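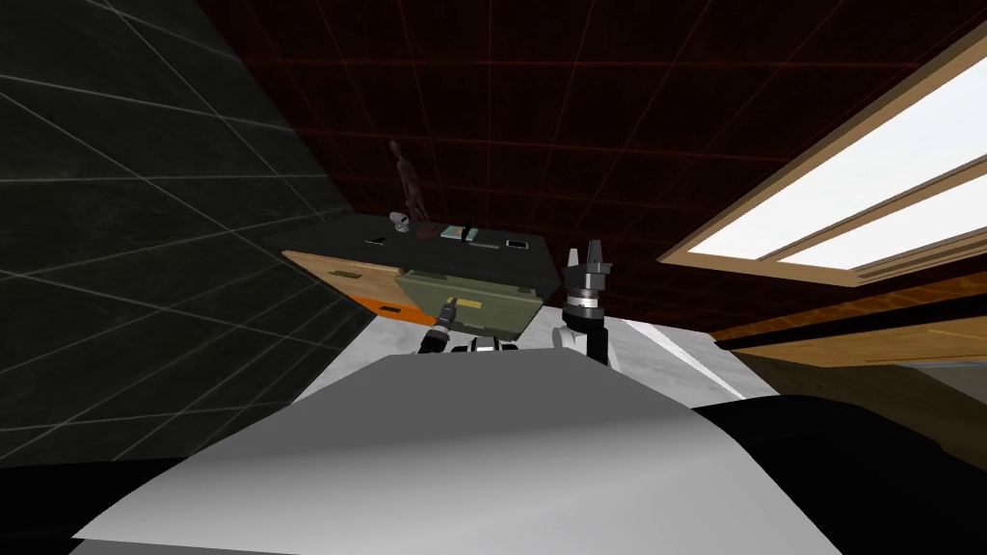
Simulated kitchen cell with both grippers raised in front of the green drawer, which is partway out.

Print this page | E-mail this page

Product review: Luseck gripper set and Illora cell setup kit
Reviewed by Katherine Marulanda, with bench notes from Taras Ostapchuk

The Luseck set is sold for two-armed robots that open drawers and handle small household items. Our laboratory has used it since May, together with the Illora kit, a software package in which the cell is laid out and checked before any hardware is bolted down.

Setup in Illora begins with the room model. The kitchen supplied with the kit was adequate for reach checks, and the view from the robot's head proved to be its most useful feature. The robot's own white body fills much of the lower view, and an operator who plans only from an outside view will underestimate how much floor it hides. We recommend checking every drawer position from the head view before saving the layout.

Calibration of the two grippers took 25 minutes per arm. The manual covers the parallel fingers well. Its section on the narrow finger tool is thin, and the table of wrist offsets contains an error on the left side that the vendor has since acknowledged.

Maintenance is simple. The finger pads were replaced after 2128 drawer cycles, against a stated life of 2250. The wrist bolts should be checked at the same time; two had loosened on our right arm. Replacement pads arrived in roughly 71 hours.

Weak points remain. Illora does not warn the user when a drawer front is tilted out of line, and a saved layout cannot be locked against accidental changes. Support staff answered both reports promptly but gave no date for a fix.

The set is recommended for laboratories with an experienced technician on hand. First-time buyers should request the revised offset table when ordering.

Last updated: May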